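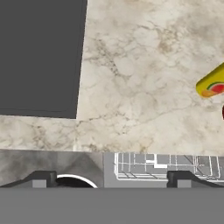 dredillow-sim / README
Jeu d'épisodes simulés, cuisine, bras + pince deux doigts. Dossier « échecs ».

À lire avant d'entraîner quoi que ce soit dessus.

Statut
Gelé depuis septembre. Pas de nouveaux épisodes tant que le bug de contact n'est pas fermé (voir plus bas). Les corrections de texte, oui, le reste non.

Contenu
26 épisodes, tous ratés ou arrêtés par la sécurité. Tâche commune : prendre un objet, le poser dans le panier du lave-vaisselle, reculer. Rendu fait avec Reinholz, contrôle par Akarach. Cuisine à plan de travail en marbre, la même géométrie partout, seuls les objets et leur position changent.

Par épisode :
– flux vidéo de la caméra poignet
– positions articulaires, ouverture de pince
– efforts calculés au contact (attention, voir Défaut)
– consigne en texte, en anglais
– motif d'arrêt, un mot

Les épisodes réussis sont dans l'autre dépôt. Ne pas mélanger les deux sans garder l'étiquette, quelqu'un l'a déjà fait et il a fallu tout retrier.

Le défaut
Constaté un jeudi, pendant une relecture de routine. Sur 13 épisodes la pince descend trop bas et traverse le bord du panier. Pas de rebond, pas d'arrêt, l'effort reste à zéro pendant la traversée puis monte d'un coup quand le solveur se réveille. L'objet part en vrille. Sur 5 de ces épisodes le bras continue sa trajectoire comme si la pose était faite, et le journal écrit « placed ». C'est faux. Étiquettes corrigées à la main depuis.

Cause, pour ce qu'on en sait :
– les tiges du panier sont trop fines pour le pas de temps. À vitesse normale le doigt est devant la tige à un pas, derrière au suivant
– la détection continue était désactivée dans le profil « rapide » d'Akarach. Par défaut. Personne n'avait regardé
– le seuil d'effort de l'arrêt de sécurité ne lit que la valeur filtrée. Un pic court passe dessous

Les deux premiers points sont reproductibles. Le troisième, on l'a vu dans les journaux mais pas réussi à le refaire proprement.

Restent 13 épisodes sans traversée : prise ratée, objet lâché, ou consigne mal suivie. Ceux là sont sains côté physique, on peut s'en servir.

Pourquoi c'est aussi un sujet de sécurité
La politique entraînée sur une version précédente a été passée sur le banc réel chez Flerkitz. Même geste, même descente trop basse, sauf que là le panier est en métal et ne se laisse pas traverser. Arrêt d'urgence au bouton, un doigt de pince tordu, panier plié. Pas de blessé, la zone était fermée. L'arrêt automatique n'a pas déclenché, il reprenait le même seuil filtré que la simu.

Donc, consigne ferme : aucun poids issu de ce jeu sur un bras réel sans
– vitesse bridée sur toute la descente
– seuil d'effort sur la valeur brute
– une personne au bouton, pas devant l'écran d'à coté, au bouton

Ce qui est corrigé
– détection continue réactivée dans tous les profils
– collision du panier refaite avec des capsules un peu plus épaisses que le visuel. Le rendu ne bouge pas
– vérification après pose : l'objet doit être immobile et dans le volume du panier, sinon pas de « placed »

Ce qui ne l'est pas
– 2 épisodes où le journal d'effort est tronqué avant la fin. Gardés, marqués « incomplet ». Ne pas calculer de moyenne dessus
– objets posés tout près du bord du plan : ils glissent parfois sans contact. Pas compris
– la caméra poignet voit mal le bas du panier quand la pince est au dessus, les doigts cachent une partie du champ. Une politique purement visuelle va deviner la hauteur, et deviner mal

Usages prévus
Détection d'échec, tests de seuils, relecture d'incidents. Bien pour vérifier qu'un moniteur s'alarme au bon moment.

Usages à éviter
Imitation directe. Mesure de taux de réussite (il n'y a que des échecs, le chiffre ne voudrait rien dire). Estimation d'effort sur les épisodes marqués « traversée ».

Étiquettes
traversee, prise, lacher, consigne. Sans accents, sinon le script de chargement plante sous Windows. Le marqueur « incomplet » est un champ à part et se cumule avec l'étiquette.

Signaler un probleme
Ouvrir un ticket dans le dépôt avec le numéro d'épisode, l'instant en secondes et la version du profil Akarach. Sans la version on ne peut rien rejouer. Si ça touche un bras réel : couper d'abord, ticket ensuite.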